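Switching tablets, and other April adventures

Posted in April by the Cillside blogger

So I'm three weeks into the new antidepressant and I promised a few of you I'd write it up. The short version is that I'm sleeping again, my mouth is like sandpaper and I've gone right off coffee (me!).

My GP at Pestbridge wanted me off the old ones slowly, so I spent most of the winter coming down in steps. I'd been on 300 mg for years and dropping to 200 was fine. The bit after that wasn't. I had the zappy feeling in my head whenever I turned round too fast, and I cried at a programme about canals.

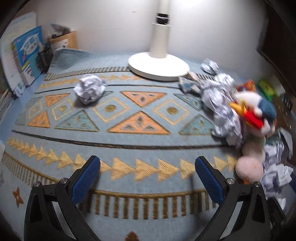 Then there was the gap between the two, a few days of nothing at all, which I'd been dreading and mostly slept through. The pharmacist was brilliant – she went through the leaflet with me and told me which side effects were worth ringing up about and which usually settle. I'd asked about grapefruit, antihistamines and whether I could still have a glass of wine at my cousin's do. (She said to skip the wine for now, so I drove.)

I keep a little diary of doses and moods, typed up at night on my Dvorak keyboard, and reading it back the mornings are clearly better. Evenings are still a bit flat. I've got a review at the end of the month and I'll ask then about moving the dose to teatime.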